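About Plirkstead

Plirkstead is a sign shop. We make letters, mostly large ones, and attach them to walls, mostly other people's. If you have ever stood in a lobby and wondered who decided the R should be that big, it was probably the client, but we may well have cut it.

The company started as two people renting half a unit behind a tire warehouse. Kianoush Kazemi had spent years drawing lettering for packaging and was tired of his work ending up in recycling bins. Bartosz Kołodziej had spent the same years hanging commercial kitchen hoods and was tired of grease. They met over a disputed parking space, which Bartosz still uses. The first job was a single word for a dry cleaner. It went up a little crooked on a February afternoon, came down the next morning, and went up straight. We have owned a better level since then.

The name was supposed to be temporary. Kianoush made it up one evening because it contained letters he wanted to practice: a K with some kick to it, an R that didn't look like a P with a limp. Then the bank wanted a name on the form and there it was. People assume it's a village in England. We have received mail asking about the church.

What we do

Interior wall lettering is most of it. That covers company names, room names, the occasional motto, and the numbers by the elevator that everyone needs and no one budgets for. We work in painted letters and in raised letters mounted to the wall. Which one suits you depends on the surface, the lease and how likely you are to rename yourselves within the year. We ask that last question in the first meeting. The pause before the answer tells us a lot.

We also draw custom alphabets. Our house style is called Morier, and it is round, thick and a bit full of itself. It was drawn for big walls and looks terrible on a business card, a fact that has not stopped four clients from putting it on business cards. Its quieter sibling, Arero, was made for directories and door signs. Arero has never had a compliment in its life, and we're very proud of it.

We do not do neon, vehicle wraps or banners for birthdays. We did one birthday banner, for Bartosz's mother, and she found a spacing error.

How we think about letters

Most people see a word on a wall from exactly one place, straight ahead and a comfortable distance back, because that's how it's shown in the drawing. Then they move in and discover that the building has other opinions. You come in by the side door. You look up from a low chair with your coffee. You pass right underneath on your way to the restroom, and the company name turns into a row of hooks and elbows.
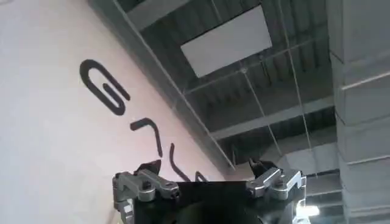
So we check every design from the bad seats. Before anything is cut, we tape up a full-size paper version and walk the room with it, including the corners and the stairs. Kianoush lies down on the floor for this part. He says it's necessary and his doctor says it's fine. If a letter only behaves from the front, we don't necessarily change it, since a wall sign is allowed to have a bad side like the rest of us. We just like the client to meet that side before the invoice does.

We have views on color, too. Dark letters on a pale wall are the plainest choice in the business, and we recommend them constantly. Clients come in wanting copper, or moss, or a gradient that starts at sunrise and ends somewhere near plum. We make the samples, we tape them up, and about half the time everybody stands there for a while and asks to see the gray again. The other half get the plum. It's their wall.

Ceilings are the other thing. A lot of our work goes into converted industrial buildings, where the ceiling was never meant to be looked at and now everyone pays extra to look at it. Metal decking has ribs, steel has edges, and all of it draws lines across the room that your nice smooth letters will have to live with. Thick strokes usually cope. Thin ones tend to get bullied. We'll say so early, and then we'll say so again in the email.

The shop

We now have the whole unit, the tire warehouse having moved on and left us the smell. Drawing happens in the front, cutting in the back, and arguing in the doorway between them. There are 16 of us at the moment. The longest shelf holds the spares: letters cut for jobs that changed their minds. At the last inventory it came to 327 pieces, heavy on vowels. You're welcome to come and look through them. School groups do, and they spell exactly what you would expect.

Since the dry cleaner we have put up 1,792 signs, counting the dry cleaner once. Our smallest letter was a lowercase i for a dentist. Our largest was an ampersand for Żak, a furniture maker who had one of our competitors do the rest of the name and came to us for the hard part. We try not to bring it up.

Working with us

Send a photo of the wall, its measurements, and the word. If the word is still being decided, send the wall anyway. We'll come and see the room, ask who sits where, and be gone within the hour. Drawings follow, then paper on the wall, then a period in which your colleagues who had no opinions acquire them. We leave time in the schedule for that.

Installation starts at 7 in the morning, before anyone is at their desk to suggest moving it a little to the left. Bartosz brings his own ladder and does not lend it.

The front door is the one without a sign. We've been meaning to get to it.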